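Setting the Tool Height on the Block Cell

Do this after every tip change and after 500 hours of running. Allow 20 minutes.

1. Home the arm and switch to manual mode. Keep the pendant in your hand from this point on.

2. Wipe the maple board and the blue table. Grit under the board will tilt it and throw off the reading.

3. Check that the board sits flat and does not rock when you press on the corners.

4. Bring the rod straight down over the board at the lowest jog speed. Stop while there is still clear space under the tip.

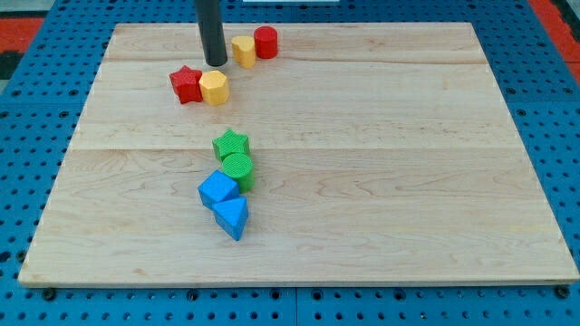
Rod tip above the board, with the colored blocks in place.

5. Jog to an open part of the board. Slide the feeler gauge under the tip and lower in single steps until it drags lightly. Save this height as Z-low.

6. Raise the arm and repeat at a second open spot. If the two readings differ by more than the gauge thickness, shim the board and start again from step 3.

7. Run the push test at 60 percent speed. Listen for scraping. If you hear any, stop and redo step 5.

Write the new Z-low in the cell log. Tips are replaced at 2000 hours even if they look fine. Spares come from Gordon Lemieux.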